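Handheld gripper stations – setup and handling rules

Second draft, 2021-10-14. Bevan Tamihana keeps the master copy, send fixes to him. Applies to every two-handed station at Linach, and to Stetska once their tables are swapped over.

## Before you pick anything up

- Sleeves. Loose is ok, dangling is not. Cuff stays behind the wrist.
- Both grippers on the board, cables running back toward you. Never across the other device.
- Open and close each one 3 times, slow. Gritty feel = stop and tag it.
- Check the brass inserts where you can see them. If one is proud of the plastic, back to the bench.
- Board wiped. Crumbs, tape bits, burrs – all of it goes.

That last one gets skipped the most. Pale bits on a pale part are easy to miss, and small white flecks along a rim can look like nothing at all until you get close.
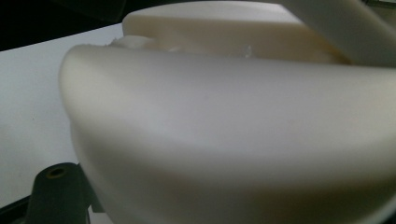 Anything bigger than a grain, log it under "debris" with the part number. Don't blow on it. Brush, then wipe, then carry on. If the same part sheds twice in one session, pull the part and write it up seperately.

## Bringing the two grippers together

Slow is the rule. Steps:

1. Approach with one hand. Get the part settled in those jaws first.
2. Bring the second hand in from the side, a bit higher or lower. Not head on – plates hit plates.
3. Touch, pause, then squeeze. Count of one is enough.
4. Keep the mounting plates apart the whole time. They scratch, and the scratches catch gloves.
5. Work over the middle of the board. A drop there lands flat.
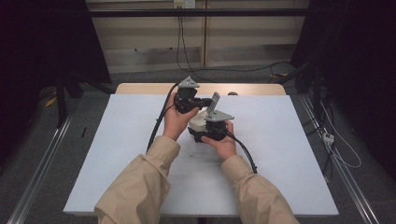
Cables next. Leave enough slack for a full reach plus a hand width. Too much and it drags across the board, too little and it tugs your wrist mid-grasp. If a cable gets under a part, release, put the part down, clear it, start again. No flicking it out of the way with an elbow (yes, we saw).

Floor cables: route them along the wall side wherever possible. Power strips outside the walking line. Tripod legs don't move once a session has started. If one gets kicked, stop and re-check the station. Log the time.

## Round and smooth parts

These are where most of our write-ups come from. Station log had 37 slips up to the last review, 13 of them on curved sides. So:

- Jaws go on the side wall, under the rim if the part has one
- don't hook a lip or a strip on top and lift from it, unless the task sheet says to
- finger flat to the surface before you add any force
- if it starts to roll, open up. Chasing it makes it worse 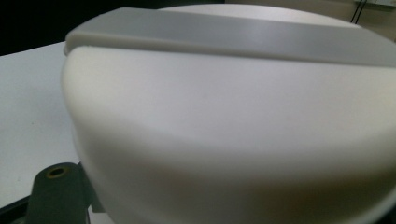

Squeeze only as much as you need. Soft plastics mark easy and the mark doesn't come out. The Tostgate sheet has force notes per part, use that and not your memory. Correia parts aren't on it yet – ask before you run them.

## Stop rules

Stop straight away for any of these:

- Jaw won't open fully
- Loose plate, loose screw, cracked housing
- Someone steps inside the rails
- You've lost feel in a finger. Take the break

Put both grippers down before you talk to anyone. Hands empty, then talk.

## After

Jaws closed, cables coiled loose, board wiped again. Fill in the log on form 248, slips included even if the part was fine. Blank slip boxes get sent back to you. Next revison due in December.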